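Schedule of Condition

The tenancy at Forketti Court ended at noon. The form allowed me until five to complete the schedule, and there were 90 numbered lines on it. By the time I had read the meters and tested the window catches I had reached line 40, Kitchen, Table and Contents.

The procedure is the same for every room. The clerk stands at the door, works clockwise, and enters each item with its material, its condition and any mark. Condition is given in one of five words: new, good, fair, worn, poor. Opinion is not entered. The cause of a mark is not entered unless it is beyond doubt.
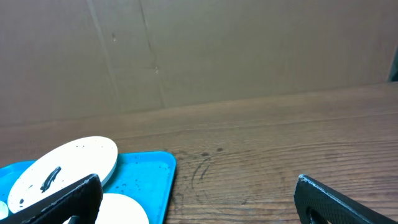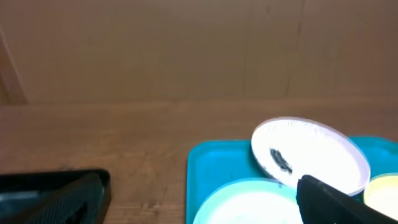

Table, wood, brown, with blue tray and round plates.

I wrote "table, wood, grain visible, fair". Then I looked at the rings. They were dark and faint, and beside them were two small spots, close together. A ring is normally entered as "ring mark, removable" or "ring mark, permanent". The difference is worth money to somebody. I rubbed one with a damp cloth, waited, and rubbed it again with a dry one. It stayed. I entered "permanent".

The opening schedule had been made by the previous clerk, a careful worker with small upright handwriting. The letting agent, Kuipers, kept the original and had sent me a copy. I turned to the same line. It read: "Table, wood, grain visible, good. Ring marks, permanent. Two spots adjoining."

So the rings were older than the tenancy. I struck out "fair" and wrote "good", initialled the change, and went on to the tray.

Tray, plastic, blue, raised rim, corners rounded. Speckled. The opening schedule had "tray, plastic, blue, clean". I entered "tray, plastic, blue, requires washing". A tray that requires washing carries a standard charge, the lowest on the list.

Plates were next. The opening schedule had: "Plates, white, round. One bears dark mark to face, left side. Tenant informed."

I read this line several times. It is unusual to inform a tenant of a mark on a plate. It is more unusual to enter that one has done so. I picked up the plate with the mark and tilted it to the window. The mark was to the left of the face and it was dark. I had been about to enter it as food residue, to be removed at the tenant's expense.

I carried the plate to the sink. The water was still connected. I washed both sides with hot water and the liquid provided, rinsed it, and stood it to drain. The small specks came away. The mark did not. I tried bicarbonate of soda, which I carry for the purpose, and then the soft side of a scouring pad. I do not use the rough side on glazed ware.

The back of the plate was stamped Reditz. The Reditz works made plain white ware for canteens and closed before I was trained, and their seconds were sold from a shed by the gate. A second would have some fault in the glaze: a pinhole, a drag line, a patch where the iron had come through in the firing. I had seen pinholes and drag lines. I had not seen iron of that size, but it was possible, and the schedule has a code for it. Code 3 is "fault of manufacture". No charge attaches to it.

I did not enter the code at once. There was a sheet folded into the back of the tenant's file, and a clerk is required to read everything in the file before closing a line. It was a letter from the tenant to Kuipers, written in the first November of the tenancy. It asked whether the plate with the mark might be replaced, as visitors kept trying to wash it. Under the letter was the agent's reply. The plate belonged to the landlord, a company called Ivov, and could not be replaced without inspection. An inspection would be arranged.

No inspection sheet followed. I checked the file from back to front to be sure. There were receipts for rent, a note about a gutter, and a second letter, shorter than the first, which said that the tenant no longer minded about the plate and would be sorry to have it taken away.

I dried the plate and looked at it again. Taken as a shape it was long and uneven. I could see how one might get used to it.

The line had space for twelve words. I wrote: "Plates, white, round, good. Mark to one, code 3, as at opening." That was twelve, counting the numeral. In the column headed Action I would normally have put a dash. I put "Inspection outstanding". It was accurate, and it would oblige Kuipers to write to Ivov, and Ivov to answer.

I washed the tray as well, although this is outside the duties of a clerk, and altered the entry to "clean". I initialled that too. The standard charge came off the total, and the total, when I had carried it down, was nil.

The remaining lines took me until ten to five. The oven was good. The hall carpet was worn, and had been entered as worn. In the bedroom there was a hook on the back of the door that did not appear in the opening schedule, and I entered it as an addition, brass, good.

I signed the last page, wrote 30 January 2024 beside my signature, and went back to the kitchen to turn off the water.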